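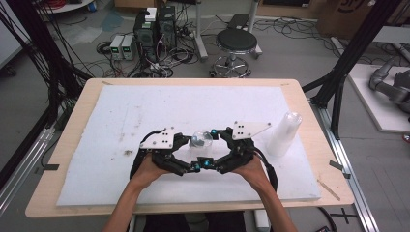 浅色木桌，白泡沫板，两只手都占着

Houda El Idrissi
2018年10月17日 星期三

1/ 说说桌子高度。肩膀疼了快一个夏天，换枕头，贴膏药，没用。上周同事路过说你怎么老耸着肩。一量，桌面比我胳膊肘高出一大截

2/ 先别急着买桌子！坐好，上臂自然垂下来，手肘弯成直角，看看手肘跟桌面差多少。桌子高就升椅子，脚够不着地就垫脚。我现在垫的是两本旧电话簿，丑，能用

3/ 椅子升上去以后发现扶手顶桌沿，推不进去。拆了。四颗螺丝，拆完世界清净

4/ 站着干活又是另一个高度。精细活桌子要高一点，眼睛离得近，不用弯腰。使劲的活要低一点，好借体重。我以前全在同一张桌子上做，难怪

5/ 有人问 Zuccaro 那款升降桌。试过，在朋友家，降到最低对我还是高。个子小的一定要看最低高度，别光看能升多高。Mimwood 的没坐过，不评价

6/ 桌沿也是坑。直角硬边，手腕压久了一道红印。我贴了一圈防撞条，就是包小孩桌角那种，便宜。颜色别选荧光绿（我选了荧光绿

7/ 灯。右手干活灯放左前方，不然全是自己手的影子。这条是我妈教的，她做了一辈子针线，比什么教程都管用

8/ 闹钟定30分钟，响了就站起来倒水。头两天特别烦，老想按掉。现在在响之前自己就站起来了

9/ 肩膀的话，好一些，没全好。还是约了医生，下礼拜去。疼得久的别学我拖着，早点去看

10/ 刚发现第2条没说屏幕。屏幕上沿跟眼睛差不多平，笔记本就垫高，再另外接个键盘。先写到这，要赶车，回头在补

转发 51 · 评论 30 · 赞 200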